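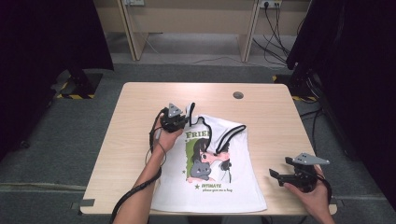 # Budgeting a two-gripper demo station (how I'd do it now)

Quick notes from our second go at pricing one of these. Akura is the folding project, laundry mostly, tops and towels. Someone asked for the spreadsheet and the spreadsheet is a mess so you get this.

## Before you price anything

Write down the job. One line. Ours was "fold and unfold light clothing, two hands, one person at the table." If you can't get it to one line you're not ready to ask for quotes.

Then the season. We buy after the July round closes and want it all going by October. Lead times eat that fast. Grippers first, furniture last.

## Step 1: hand units

Hand-held grippers come as singles from most suppliers. You need a left and a right, so price pairs, plus 1 spare unit between stations. Not a spare pair. We did a spare pair the first time and one half of it is still in the bag.

Ask each supplier:

- are fingers sold seperately, and what's a set
- is the marker plate included or extra
- can you swap fingers without sending it back
- who pays freight on a warranty return

Thin straps are the real test. A tank top with a bound neckline is a good one to try, the binding is narrow and there's not much of it to close the jaws on. Take your own garment to the demo. Don't let them hand you a tea towel.

## Step 2: cables

Always under-budgeted. Ours are cabled units, coiled lead on the left hand, and you want enough length to reach the middle of the table without dragging on the wrist. Measure from where the box will live, down to the floor and back up. Not in a straight line!

Price 2 spare leads per station. Zendeck quoted leads as an accessory and Brophy had them in the kit price, so the two totals looked miles apart until Gervásio Lacerda put them line by line. Do that.

## Step 3: table

Any light-coloured table with a plain top. Ours has a cable hole with a cap near the far edge, handy, wouldn't pay more for it. Second-hand office furniture is fine. Cap it at $300 and stop looking.

Check the height with the tallest and shortest person who'll work there. I skipped this. Sore shoulders.

## Step 4: the area round it

Boring lines, put them in anyway:

- black curtain or panels for the sides
- stands, metal, with a decent base
- yellow and black hazard tape for the floor
- dark tape for marking table edges
- power. Count outlets before you sign off on anything with its own charger

Carpet is OK. Cords on carpet get kicked, so add cord covers if people walk through.

## Step 5: garments

Cheap but it's a line. Get a mix: plain, printed, contrasting trim, stretchy. Prints matter, a big cartoon on the front tells you which side is up when you go back over the footage. Op shop run, $85 did us for the lot.

## Step 6: people time

Not equipment but it wrecks equipment budgets. Baldur Bundgaard put down 3 days for setup and calibration per station and I cut it. Shouldn't have. Put it back in and label it so it doesn't get raided for hardware.

## Order to buy in

1. Gripper pair, one station only
2. Leads and spares
3. Table, tape, stands
4. Garments
5. Second station, once the first has been used properly for a few weeks

Quotes go stale. Ask for the expiry date in writing, and ask for the price with and without training. Palis would only quote with training bundled, so we left them out of the comparision. Might be worth another ring if you've got new staff.

Still to add: insurance, and the storage tubs.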